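About Vekcombe

Vekcombe picks and packs small grocery and household orders for shops, care homes and canteens. The firm works from two sites. Brirnis, the older one, holds dry goods and cleaning supplies. Zudholm handles fruit, vegetables and chilled lines, and is where most of the automation work is done. Across both sites we employ 153 people.

What we do

Orders arrive overnight and are released to the floor at 5.30 am. Each order is split by temperature and weight, picked into baskets, checked, and packed for the van. An order may be as small as a single item or may fill several baskets. Mixed orders of this kind do not suit conveyor sorting, as the goods differ too much in shape and firmness. For most of our history all of them were picked by hand.

Hand picking is still the larger part of the work. The automated part consists of mobile robots with arms, which place loose items in baskets and lift them out again at low stands. The low stands were chosen first because they caused the most strain. A picker at a low stand bends on every item, and the back and knee complaints recorded at Zudholm came mostly from that area.

How the robots are used

The robots run under a control system called Bárány, which was written in-house and is maintained at Zudholm. Bárány assigns a stand and an item to each robot, sets a grip limit for the item, and records the outcome of each attempt. Soft fruit has the lowest grip limit. Items in stiff packaging have the highest. Anything in glass is left to people.

If a pick fails twice, the robot stops and the task passes to the nearest picker's handset. The picker finishes the task by hand and selects a reason from a short list: item out of place, item damaged, basket out of place, other. The list used to be longer. It was cut down in May at the request of the pickers, who were spending more time on the handset than on the pick.

What has changed for staff

No post has been removed as a result of the automation, and the number of people on the early shift is the same as before. The content of the jobs has changed, and we think applicants should know how.

Pickers at Zudholm now spend less of the shift at low stands and more of it on checking and packing. Checking is lighter work but needs steady attention, so it is limited to 40 minutes at a time before a change of task. Some pickers preferred the older pattern, with more walking and less standing at a bench. They can ask for a place at Brirnis, where no robots are in use.

A new role, floor technician, was opened to existing staff before it was advertised outside. There are 7 floor technicians, all of whom began as pickers. They clean and test the hands, reset stopped robots, move stands when the layout changes, and add new items to Bárány. Training is paid, takes place during shift hours and ends with a practical test. The role is one pay grade above picker.

Pick rates recorded by Bárány apply to the robots only. Individual rates for people are not collected at either site. This was agreed in writing before the first robot was brought on to the floor, and the agreement covers any later version of the system.

Safety

Robots and people share the floor at Zudholm. Speed is limited wherever a person may walk, and every robot has a stop button within reach from either side. Any member of staff may press it for any reason - no form is needed to do so. The floor technician on duty restarts the robot after checking the area around it.

Working with us

Vacancies at both sites are listed on our jobs page. Applicants for picker posts do not need experience with robots or with computers beyond the use of a handset. Visits to Zudholm can be arranged through the site office and start at 2 pm, after the main run of orders has left.
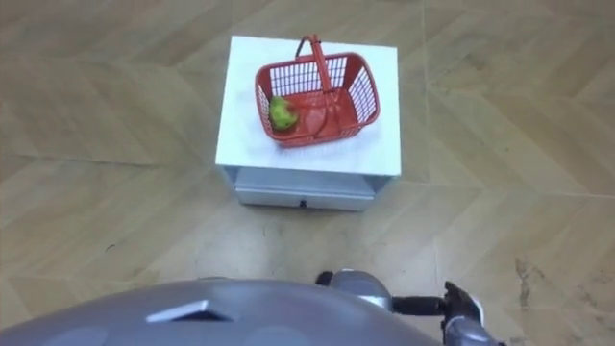

A red basket with a single green item on a low stand.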